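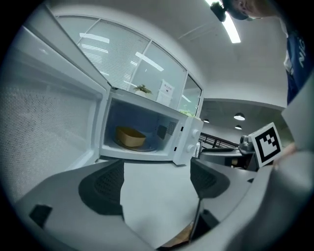

Microwave with door open and a tan rectangular container on the turntable.

Plisance Microwave Tasks: Data Card

Summary

Plisance is a collection of short recordings of one household task: placing a food container in a microwave oven and taking it out again. It was compiled by Severo and is maintained by Loneleo. The current version contains 3,612 recordings, of which 363 are reserved for testing. Version notes are kept in the file CHANGES.

The appliance

The oven is white, with a door that opens to the left, a round glass turntable and two round white knobs set one above the other. File names refer to the knobs as knob_upper and knob_lower. Neither is turned in any of the tasks, and the oven is not used to heat food. Every recording begins with the door either fully open or fully closed; the starting position is given in the field door_start.

Tasks

The collection is divided into 3 tasks.

1. load: place the container on the turntable and close the door.
2. unload: open the door, remove the container and set it down on the table.
3. lid: remove the lid from the container and place the container in the oven without it.

A recording is marked complete when the container or lid has been released and the hands have withdrawn. Recordings in which an item was dropped are retained and carry the value "dropped" in the field outcome. Users who require only successful attempts should filter on this field before dividing the data further.

Containers

There are 17 containers in the set, each with a number in items.csv. The file gives the outer length, width and height in millimetres, the colour, and whether a lid is supplied. Lids are listed as separate items, as they may appear apart from the container to which they belong.

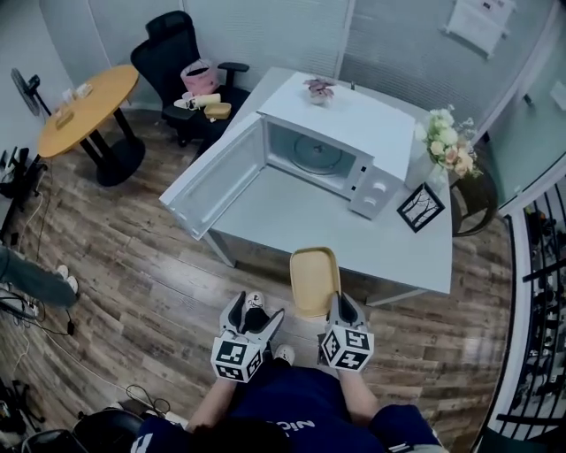
Surroundings

Plants, flowers and small decorative objects may be present on or near the oven. They do not form part of any task and are not annotated. Their arrangement should not be used to identify a session.

Known limitations

All recordings concern a single model of oven. Doors that open downwards and ovens without a turntable are not represented. Item numbers in the Clegg subset follow an earlier scheme and must be converted with the table in clegg_items.csv before the two sets are combined.

Contact: Plisance data desk, Loneleo | © 2019 Severo | Back to top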